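Wed 24 January

Shrinkage trial on the Halás knit, second round. Test pieces conditioned overnight, then marked with the thread template at 36 cm in both directions. Marks sewn this time, as the ink from July faded in the wash. Peter Danko cut the pieces; Hedvika has the cutting record under lot 1821.
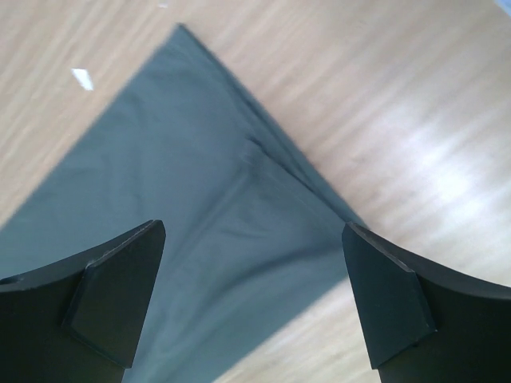 Wash program unchanged: cool cycle, low spin, no softener. Dried flat. Length loss was some 2 percent after the first cycle and did not move much after the second. Width was inside our reading error. Piece 6 gave a skewed reading along one edge and I have left it out of the mean until Yuzhen Tang remeasures it.

The Clokex detergent ran out midway. The rest were done with the Grarmont powder at the same dose. Noted in the log, not corrected for.

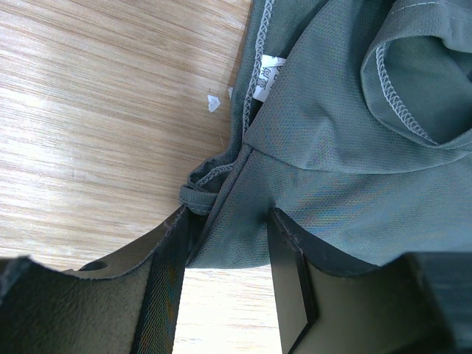

Do the pieces need to be conditioned again before the final reading?

Overnight on the rack, same as before the first marks. Readings taken straight after drying came out short in July.

To do: order detergent, check the rack thermometer, send the lengthwise figures to Xolani at Oltthorpe.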